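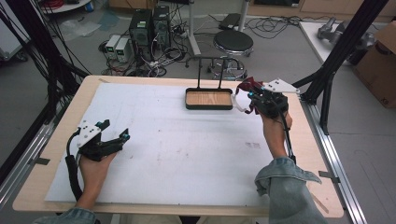 FONDELL BEGINS TEACHING ROBOTS THE TRIMSIDE PACKING JOB, WITH ITS OWN PACKERS AS THE TEACHERS

PENDVILLE, February

Hi, I'm Arturo Leone. I run floor operations for Fondell, and I asked if I could write this announcement myself because I spent a good many years at a packing bench before anybody gave me a desk. So it's going to sound like me, and our communications people have been very patient about that!

The news first. Fondell is bringing automation to Trimside, our eyewear and small accessories packing line in Pendville, and we're doing it with Stelmakh, the company that builds the arms and the training stations. Our packers are showing the robots how the job is done. They sit down at a table, take a gripper in each hand, and do the work through the grippers: pick up the goggles, turn them, set them on a rack, pick up the next pair. Those sessions are what the arms will learn from.

I had a go before I asked anyone else to. It's strange for the first hour, I'll admit it. You've been picking up glasses with your fingers all your life and suddenly you've got jaws, and a pair of goggles has a lot of curves and not many good places to grab. By the afternoon I'd stopped thinking about my hands, though I was still slower than half the people I supervise (they let me know).

So what changes for the people at Trimside? I've been asked that in the break room more than anywhere, and you'll get the same answer I gave there.

We have 24 packers on the line and all 24 keep their jobs and their hours. Anyone who trains to record at the stations gets a higher hourly rate for that time, and it's paid for the whole session, including setup and the stretches when we're waiting on a cable or a restart. We have 2 stations running now. Nobody has to sign up, and if you try it and hate it, you go back to your bench and that's the end of it.

We've set ourselves a target of 3,000 recorded picks before an arm handles a single customer order. Stelmakh thought we could start sooner. I wanted the bigger number, and they were good about it.

When the arms do come onto the line, they'll take the late racking work, the stuff after 9 p.m. that hardly anybody bids for. Checking lenses, fixing bent frames, handling returns and anything that needs a judgment call stays with people. We'll start the arms at 300 pairs a shift and leave it there until the crew is comfortable with how they behave.

There are things we haven't settled. I don't know yet what the late shift looks like a year from now, and I've told the crew so. I also don't love how long it takes to get a station ready in the morning, and we're working on that with Stelmakh. Chairs too. People have opinions about the chairs.

If you work at Trimside and want a turn at a station, come and find me at shift change or put your name on the sheet by the time clock. Customers won't see any change to orders or delivery during the recording work.

About Fondell
Fondell packs and ships eyewear and small accessories for independent retailers. Its Trimside line is based in Pendville.

Press contact
Arturo Leone, Floor Operations, Fondell, Pendville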